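Updated 27th January, after the zip incident (see step 4).

# Folding a pile of washing without losing the afternoon

I put this off for years on the grounds that clothes only get worn again. Then I moved into a flat in Grilbridge with one chest of drawers, and the chest won.

## Before you start

You need a flat surface at hip height. A bed is too low and will have your back out by the third pillowcase. I use an old Gekberg table, 35 inches deep, which takes a bath towel with a bit to spare.

Tip the lot out. Pull out socks and put them somewhere you can't see them.

## The folding

1. **Flatten first.** Lay the cloth down and push the creases outwards from the middle with your palm. Most bad folds are creases you agreed to live with at this stage.
2. **Find two corners.** On a towel this is easy. On a fitted sheet, best of luck, and skip to the end.
3. **Fold in half, long edge to long edge.** Check the edges meet. If they're out by a finger's width, leave it. If they're out by a hand, start again.
4. **Do up zips and buttons.** I skipped this on a hoodie and it took a thread out of my one decent jumper.
5. **Fold into thirds.** Halves make a floppy parcel that slumps in the drawer.

## Holding the cloth still

Slippery stuff wanders off while you fold it. Press down on one spot, keep the pressure there, and bring the free side over. One point of contact will do. Press with your whole forearm and you'll iron in a fresh set of wrinkles.

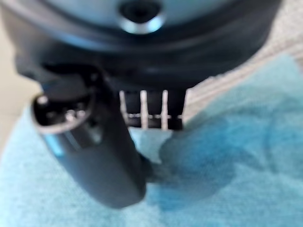 Ibarra wrote in to say that pressing is all very well for cotton, but on anything stretchy you should lift the cloth and let it drop first, or it springs back the moment you let go. I've tried it on leggings and have to admit it works.

## Fitted sheets

Tuck one corner inside another, do the same at the other end, fold the result into something like a rectangle and put it at the bottom of the pile. Keep the good side facing out.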